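Stusthorpe Household Machines Group
Minutes of the general meeting held June 8, 2019, at the Stusthorpe neighbourhood centre

Present: 17 members, two visitors from Stindon
Chair: Nayara Pimentel
Minutes: Cường Bùi
Apologies: received from the Clollosach members, who could not travel

1. Opening and previous minutes

The chair opened the meeting at ten past seven. The minutes of the May meeting were read by the members before the meeting. One correction was asked: in item 4 the word "dishwasher" should be "dish rack". With this correction the minutes were accepted.

2. Main question: can machines do the chores yet?

Nayara introduced the discussion. She reminded the members that the group has asked the same question each year and the answer was always "some of them, slowly". She proposed that this time we speak chore by chore and not in general, so that the answer can be written down and compared next year.

2.1 Floors. It was agreed that vacuuming is the one chore where most members already trust a machine. The difficulty is still cords, socks and the fringe of rugs. One member has a hallway which the machine cleans well, but she must pick up everything before it starts, and she considers that this picking up is the real chore.

2.2 Laundry. Long discussion. Washing and drying are done by machines for many years, so the question is only folding and putting away. Cường reported on the towel folding trial at Moura, which he attended in May. The arm was given 50 hand towels. It folded 33 of them in a way the judges accepted. The others were folded crooked, or dropped, or the arm stopped and a person had to begin it again. Cường noted that all the towels were the same size and colour, and this is not how a laundry basket looks at home. A visitor from Stindon asked how long one towel took. Cường answered that he had not measured it, but he had time to drink his coffee between two towels.

2.3 Dishes. Members were more doubtful here. A plate is heavy, it slips, and it breaks. Two members said they would accept a machine that only empties the cutlery basket. Others said this is the easy part and they would not pay for it.

2.4 Shop floor. The visitors from Stindon spoke about the hardware store where they work. They tried a machine for bringing boxes from the back room to the aisle. It is good on the straight way and bad at the corner where customers leave their carts. Shelf filling is still done by hand, except that the machine carries the boxes. They do not expect this to change before the store is renovated. Nayara thanked them for a honest report, with numbers where they had them.

2.5 Summary of opinions. A show of hands was made on the sentence "I would leave a machine alone in my kitchen for one hour". Four in favour, 13 against. The visitors did not vote.

3. Preparing the work area

Cường spoke on what a soft or flat work surface changes for an arm. In his opinion people look only at the arm and forget the surface, the cables and the place where a person must stand. He asked that the group describe the area each time it reports a result - otherwise two results cannot be compared. It was discussed if cables on the floor should be counted as a fault in a trial. No agreement. The older members remarked that at home there are also cables on the floor.

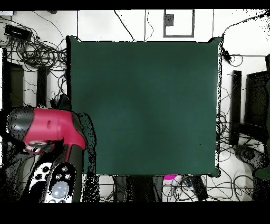

Item 3: green mat on tiled floor, red and black arm at left, cables around the mat.

Agreed: each report will include one line about the surface and one line about the floor around it. Cường to write a draft form.

4. Money

The account has 76 dollars after paying the hall. Nayara proposed to keep the yearly fee without change. Accepted. The request to buy a second set of towels for our own practice was moved to the next meeting, as the member who asked had already left.

5. Other business

The Clollosach members wrote to ask if the group could visit them in spring. General interest, but the cost of the bus is not known. Nayara will write back to them.

A member asked that the discussion on window cleaning be put first next time, as it has been left out twice. Agreed.

6. Actions

Cường - draft report form, send to members before the next meeting.
Nayara - answer to Clollosach, ask the price of a bus.
Stindon visitors - send their notes about the corner problem, if their manager permits.

Meeting closed at five to nine.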